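# A day at the Tetance fire detection center

*January 23, 2026*

I went up to Surley expecting a sales pitch, and for the first hour I got one. Tetance runs the smoke-watching network for the county, and it opens its center to the public once a year. The parking lot was full, the coffee was free, and a banner by the door promised "every fire, found early." I wrote that down so I could ask about it later.

The network is 42 towers spread along the Kettani ridge, each with a camera on top that turns slowly through the day. Software looks at the footage and flags anything that resembles smoke. A person then decides whether to call the fire district. The county pays for all of it on a contract that comes up for renewal in October.

Our guide told us the system sent 3,192 alerts last season. People around me seemed impressed. I asked how many were fires. She said the number depended on what you mean by a fire, and that dust, fog and low cloud "come with the territory." A man behind me asked again, more politely, and was told the breakdown would be in the annual report. I looked for last year's report when I got home. It has a page on alerts, and no breakdown.

The control room is smaller than the brochure makes it look. There were four operators on shift, each with a wall of hillsides to watch. One of them was happy to talk. On a windy afternoon, he said, the alerts come in faster than he can clear them, mostly from farm tracks. He liked the night shift better. I believed him more than anyone else I spoke to all day.

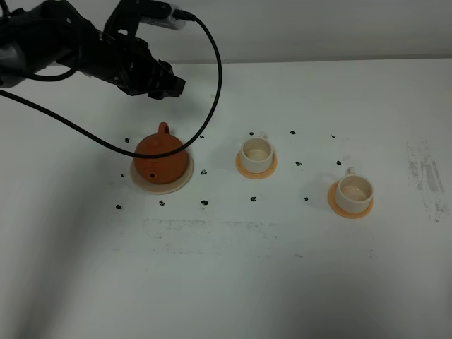
After lunch there was a talk about Drokex, the new version of the detection software, which is supposed to cut false alarms. The slides had a lot of green arrows on them. It was tested on about 3,000 stored clips, all picked by the company. When someone asked whether the fire district had tested it on its own, the answer was that talks were under way. I've sat through enough county meetings to know what that can mean.

I did ask about the banner. The speaker laughed and said it was marketing's wording. Fair enough, but it's also printed on the handout that went to every household in Surley, under a paragraph about evacuation planning. If people on the east side read that and decide they can wait for the phone to buzz, somebody ought to be worried. The ridge towers can't see into the two canyons where most of the newer houses are. You can check this on the coverage map in the lobby, where both canyons are shaded gray and the key doesn't say what gray is for.

I don't think the place is useless. Watching hillsides all night is dull work and I'm glad somebody is paid to do it. I'd still like the false alarm numbers before the county signs again, and I'd like them from the fire district. I left my email address at the front desk along with the question. The woman there wrote it on a yellow pad and said someone would get back to me.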